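Stinlow Two-Arm Bench System
Set-Up and Care Guide

Section 7: When an Arm Stops or a Cable Snags

7.1 What a snag looks like

Most stops on the Stinlow come down to the wrist cable, and the good news is that you can find and clear nearly all of them yourself! Each arm carries a cable on the outside of its lower links, with a free loop at the wrist. The loop needs enough slack for the wrist to turn all the way in both directions. Too little and the cable pulls tight and trips the joint. Too much and it catches on the gripper housing.

Signs to watch for:

- The arm halts partway through a reach and the controller shows Fault 4 (wrist load).
- The gripper shakes or drifts as it closes on a part.
- One arm finishes its move and the other stays where it is.
- You hear a tick from the wrist at the same point in every cycle.

CAUTION: A stopped arm can still be powered. Keep your hands, hair and sleeves off the table until you have finished step 3 below.

7.2 Clearing the fault

1. Press the red stop button on the Stareck controller. Both arms will hold their position.
2. Ask everyone nearby to step back from the table. Chairs and stools go back too.
3. Turn the main switch to OFF and wait 25 seconds for the joints to lose their charge. The brakes will hold the arms up.
4. If a gripper is holding something, support the part with one hand and turn the release screw on the gripper until the fingers let go.
5. Follow the cable with your fingertips from the wrist down to the base. Feel for flat spots, nicks and kinks.
6. Loosen the cable clip, set the loop so it clears the wrist cap, and tighten the clip again by hand.
7. Turn the main switch to ON and run Wrist Check from the Service menu. Stay outside the floor line while it runs.

Wrist Check moves the arms at slow speed over a single test part. Any flat, rigid object that the fingers can close on will do. Put it on the far half of the table and leave the rest of the surface clear.
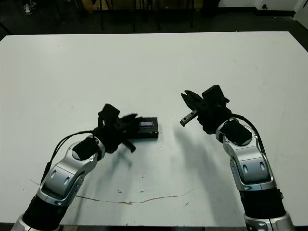 Figure 7-1. Left gripper over the test part, right gripper open. Note the cable looping from each wrist.

Watch the loops all the way through the check. It's a lovely thing to see once they are set right: the cable rolls with the wrist and never goes tight. If Fault 4 comes back, repeat steps 1 to 7 once. If it comes back again, leave the system off and call service.

NOTE: Never raise the wrist load limit above 70 percent to get past a fault. A higher setting lets the arm pull against a trapped cable until the plug tears out of its socket.

7.3 After a collision

If an arm has struck the table or the other arm, do steps 1 to 3 and then look over these items before you power up:

- Finger tips: replace any that are bent or loose.
- Wrist caps: they should sit flush, with no gap at the rim.
- Tabletop: scuffs are fine. Run a fingernail over any long line in the surface. If your nail catches, move the test part well away from it and order a new top.

Then run Home Both Arms, followed by Wrist Check.

7.4 Replacing the wrist cable

Change both cables every 3,000 hours, even when they look good. Use the Gallardo cable kit for table-mounted arms. The Nelladus kit has the same plug but a shorter loop, and it will bring Fault 4 back in no time.

Write the hour count on the label inside the controller door. Rattana Yimyam on the service desk will ask for it when you call, along with the fault number and which arm stopped. For repeat faults, she can set up a remote session with Ottmar Bauerfeind, who designed the cable clip and loves a tricky one.

Go on to Section 8 to set the gripper force.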